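Chapter 5
When the Arms Come to the Packing Table

In September the packing department of Gumede, in Plulville, had a meeting which the older workers still speak of. The manager told them that two robot arms will take over the handling of the carrying cases, and that no person will lose the job. The second part of the message was received with silence. One packer asked who is going to clean the tables. The manager did not have the answer, and she wrote the question down.

We start the chapter with this question, for it shows well how people meet automation at their place of work. The large questions, about wages and about the future, come later in the day. First a person wants to know what happens with the table, the stool, the break and the colleague on the other side.

Before the change, a packer at Gumede handled over 2,000 cases in a month. Each case was taken with both hands, turned, looked at and put in its carton. The work was heavy for the wrists and light for the mind, and the packers talked during it. Many of them learned the trade in this way, by standing near to somebody with more years.

With the arms, the task is divided differently. The arms do the gripping and the holding. The person prepares the work, watches, and decides what to do when a case does not sit as it should. This is called supervisory work. It asks less from the wrists and more from the attention, and attention becomes tired in a manner that is harder to notice. A worker with a sore wrist says so. A worker who has stopped looking may not know it himself.

There is also the matter of skill. Khanyisile Radebe packed at Gumede for many years before she moved to the new post. "I knew a bad lid from the sound," she told us. "Now I must explain to the engineers what I heard, and I have not the words yet." Her difficulty will return in Section 5.2, under the name of tacit knowledge.

Words to know in this chapter: supervisory work, tacit knowledge, handover, task division.

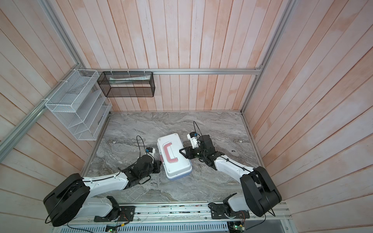
Jacobus Mahlangu
Lecturer in Work Studies, Turarico

Two arms share one case, with a gripper at each end of it. Keep this in mind while you read Section 5.1, and write down which parts of the packer's old task you would still give to a person. Compare your list with that of a classmate before you continue.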